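Asidton women's handball: Dalen signs with Brekke

Started by backcourt24

backcourt24
Club site confirmed it this morning. Lovisa Dalen is leaving Asidton for Brekke on a two-year deal. No fee, her contract ran out. She was with us six seasons and I don't see who plays center back in October.

nollerance_end
Saw it coming. She sat out the last two friendlies and the club called it rest. Good player but her shooting dropped off badly last season. I would have let her go too.

backcourt24
Her shooting dropped because she had no left back next to her. Watch the Jornano home game again. Two defenders on her the whole night and she still ran the offense.

pivotfan
Agree with backcourt. Half of what she did never got into the stats. Brekke play a faster game and she will have a real left back there.

nollerance_end
She is 31 and they gave her two years. We'll see in the second one.

old_keeper
The bigger question is Leif Fjeld. He said in spring that the team would be built around her. Now he has the same squad minus her and no signing. Does anyone know if the money goes back into the team?

pivotfan
He told the local paper they are talking to a left-hander from Jornano. No name. Sounds like a wing to me, and we have three of those already.

old_keeper
So no.

Topics people asked me to add to the first post:

1. Season tickets. Same price as last year, on sale at the hall office until 6 pm. The hall holds 2000 and we averaged 1175, so there is no rush.
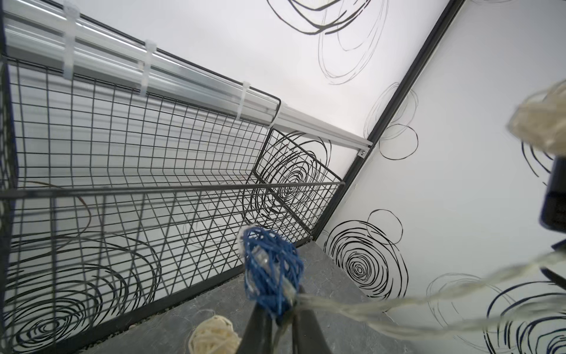 2. Away bus to Brekke. Leaves from the hall parking lot at noon. 24 seats taken so far. Post here if you want one.

nollerance_end
Put me down for one seat. I'll clap for her once, before the game.

backcourt24
Added. Pay on the bus, cash only.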